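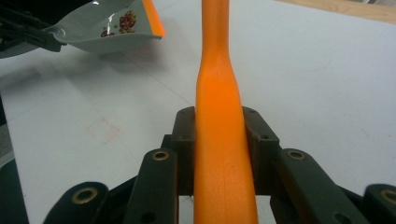

Shagufta Durrani has run the sorting room at Kanell for 13 years and she still sweeps her own benches. "People reach for the vacuum. Don't. You lose half of what's worth keeping."

Kanell does repairs and loose stock — beads, buttons, dried beans for the craft packs, whatever comes in a sack. Spills are daily. In September a 300 gram bag split over the main table and Durrani was picking bits out of the drawer runners until closing.

Her rule is small pan, small brush. Light colour inside, so you can see what you've got. "Grey's fine, white's better. Never get black, you'll tip good stock in the bin."

And the lip? She gets quite worked up about the lip. Has to sit flat on the table, no gap. "Run your thumb along it in the shop. If it's wavy put it back."

Handles, less fussy. Long enough to get your whole hand round, bright enough to find under a pile of paper. She once paid $49 for a fancy set and gave it to her sister. The cheap ones hang on a nail by the door.

Tegwen Parri, who shares the bench, disagrees on technique. Parri pulls toward herself, short strokes. Durrani pushes away. "She gets it in her lap," says Durrani. "I do not," says Parri, "well, once."

Niether of them bangs the pan on the table edge to empty it. Tip it slow over a tray, pick out the fluff, then back in the jar. Lid on before you anwser the phone.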